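Week 6 notes: grasp planning for the bin cell, perception through to recovery

Handout for the second half of the unit. Typed up fast from the board so check signs and subscripts against your own notes. Slides go up when Itsuki Aoki has fixed the plots.

Last updated 5 September 2018

Before you start
Read the Week 5 notes on hand-eye calibration. If your calibration file is from January, throw it out and redo it. The mount was moved.
You need the Flerura planner checked out and building. Branch is bin-teaching, not master.
Lab report 2 is on this material.

1. What the stack looks like

Four processes. Each one can die on its own and the others should cope.

camera node -> segmenter -> grasp planner (Flerura) -> motion executor (Gosent)

Camera node publishes depth and colour. Segmenter gives a list of blobs with a mask each. Planner turns each mask into candidate grasps and ranks them. Executor takes the top one, checks it for collision, runs it, reports back.

Supervisor sits over the top. It's a state machine, section 6. Most of the marks lost last year were in the supervisor, people write lovely planners and then the thing sits there waiting on a message that already went past.

Beat Lehner's rule for the cell: every wait has a timeout, every timeout has a named next state. Put that in your report and then do it.

2. Frames

World frame is the robot base. Bin frame is fixed to the bin, z up out of the floor, x along the long side. Camera frame is the usual, z out of the lens.

T_world_cam comes from calibration.
T_world_bin comes from touching three points on the bin rim with the probe.
T_bin_cam = inv(T_world_bin) * T_world_cam

Do all your filtering in the bin frame. Cropping is then just a box test plus the slope of the walls. If you crop in the camera frame you will get it right once and then someone bumps the tripod.

Common mistake: multiplying the wrong way round. Quick check, transform the bin origin and see if you land on the bin. If you land behind the robot it's inverted.

Redo the three point touch whenever the bin has been off the table. Takes a couple of minutes. Yes every time.

3. Perception

3.1 Background removal
Record the empty bin once per session, keep it as the reference depth. Subtract. Anything higher than threshold over the reference is foreground.

Metal gives you holes in the depth. Shiny patches come back as zero or as rubbish a long way off. Don't fill holes by averaging neighbours, you smear the block edges and the edges are what you want. Mark them invalid and carry the invalid mask along.

Dust and marks on the floor mess with colour, hardly touch depth. So depth decides what is foreground, colour only helps to split it.

3.2 Splitting touching blocks
Connected components on the foreground will glue touching blocks together. Three tricks, in the order we try them:

Height steps. Where one block sits on another there's a jump in depth at the edge. Cut there.
Surface normals. Tilted block against flat block, normals disagree. Cut there.
Colour. Last, and only in hue. Brightness changes too much down in the bin.

Same colour blocks crossing is the hard one for the colour cue, obviously. The height step should save you. If the lower block shows up as two pieces, one each side of the upper, try a merge: fit a line down each piece, if the lines agree and the total length is no more than one block, call it one block and tag it OCCLUDED.

3.3 Fitting
Fit a cuboid to every piece. We know the block dimensions so only pose is free. ICP from the principal axes, two starts (flip the long axis), keep the lower residual. Drop anything with a residual over the limit in config, don't pass it on with a low score. Low score still gets picked when it's the only one left.

4. Grasp candidates

Parallel fingers. For each fitted block sample along the long axis, close across the short side. Approach direction is the face normal, plus a fan of tilts either side.

With the settings in the handout config a full scene produced 2,028 candidates. After the reachability test 1,917 were left. So reachability is a weak filter here, the arm can get nearly anywhere in the bin. Collision with walls does the real cutting, and it's also slow, so keep it until after ranking and only check the top 50.

Question that came up: why not check everything? Time. Planner budget is 2 seconds per cycle and the mesh check eats it.

Scoring. Weighted sum, weights in config:

s = a * on_top + b * centredness + c * clearance - d * tilt

on_top: 1 if nothing rests on the block, 0 if OCCLUDED. Strictly 0, no halfway values. Pulling the bottom block out from under another drags both and the segmentation you did a second ago is now fiction.
centredness: how near the grasp is to the block centre. Off centre grasps let the block swing.
clearance: smallest distance from open fingers to any other piece or wall.
tilt: angle of the approach from vertical. Penalised gently.

Students always set d too high. Then a block leaning on the wall never gets a good score and you end up with one left over at the end of every run. Start with d small and put it up only if the wrist gets close to the walls.

5. Collision model

Sloped walls. Model them as planes, not as a vertical box. Vertical box at the rim lets the fingers into the metal near the floor, vertical box at the floor throws away half the legal approaches.

Model has to include:
the four wall planes plus rim
floor plane
anything fixed to the rim, clamps included, with padding
the gripper, both open and closed
the cable bundle on the arm, as fat capsules
every other piece, as its fitted cuboid

Cables are the one people skip. They aren't rigid so the capsule has to be fatter than they look. If your wrist spins the long way round to reach a grasp the bundle winds up, so there's a joint limit in software tighter than the real one. Leave it alone please.

Once a block is held it becomes part of the gripper. Attach its cuboid to the tool frame in the planning scene, remove it from the bin list. Do both in one update. If you remove first and attach later there's a gap where the planner thinks the block doesn't exist, and the retreat path will happily swing it through the wall.

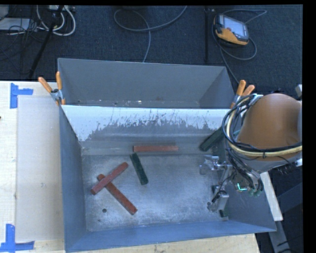 Fig. 6.1. Green block held, four blocks on the bin floor.

For the state in 6.1 write out the planning scene by hand before next session. What is attached, what is in the bin list, which pieces get the OCCLUDED tag. Look at the crossed pair of reddish-brown ones. Then say which block you'd rank first for the next cycle and with what weights. The other green block is tilted so work through what d does to it. Half a page is plenty.

Also mark the clamps on your collision sketch, they're at the two upper corners. Retreat goes up first then across. If the first waypoint has any sideways in it you'll need to show the clearance.

6. Supervisor

States:
IDLE
LOOK
PLAN
APPROACH
CLOSE
LIFT
CHECK
PLACE
RECOVER
STOP

LOOK only when the arm is out of the camera view. If you grab a picture with the arm in the way the segmenter will find a very large block. (There is a mask for the arm but it lags, don't rely on it.)

CHECK compares finger width to the expected block width. Too narrow = missed. Too wide = got two, or got it on the diagonal. Either one goes to RECOVER.

RECOVER: open, go up, go home, LOOK again. Count the failures against the block pose, and if the same pose fails twice put it on the skip list for one cycle. Skip list clears whenever the scene changes. If everything is skipped, do a nudge: closed fingers, low speed, push towards the middle of the bin, force limit on. Then LOOK.

STOP is from anywhere. No exit from STOP except by a person at the pendant. Don't write yourself an automatic one, it won't be marked, it'll be failed.

Timeouts go in the table in your report, one row per state. Columns: state, timeout, where it goes, what gets logged.

7. Logging

Every cycle write: cycle id, reference depth id, number of pieces, top grasp and its score, all four score terms seperately, executor result, finger width at CHECK.

The separate terms matter. With just the total you can't tell why it picked the one it picked. Fuchs viewer reads the log directly and plots the terms per cycle, installed on the lab machines, type fuchs and the log folder.

Log format is one line per cycle. Flush after every line. When the process crashes the last line is the one you need.

8. Replays

Pornitz server has the recorded sessions for anyone who can't get cell time. You get depth, colour, joint angles and the finger width. Replay at real speed first. Running it fast hides the message ordering problems and then they show up on the arm.

You can test segmentation, fitting and ranking on replays. You can't test recovery, the recording doesn't know you chose another grasp. For recovery use the simulator, with noise turned on.

9. For the report

Frame diagram with your own numbers
Scene list for Fig. 6.1 as above
Ranking code, commented
Timeout table
One failed cycle from the log, explained from the score terms
A paragraph on what you'd change in the on_top term if the blocks were diffrent lengths

Submit as a single PDF plus the code as a zip. Don't put the recordings in the zip.

Cell bookings through Beat Lehner. Questions on the planner to Itsuki Aoki, include your branch name and the log line.

Next week: force control for placing, stacking if there's time. Read the compliance section in the course reader first.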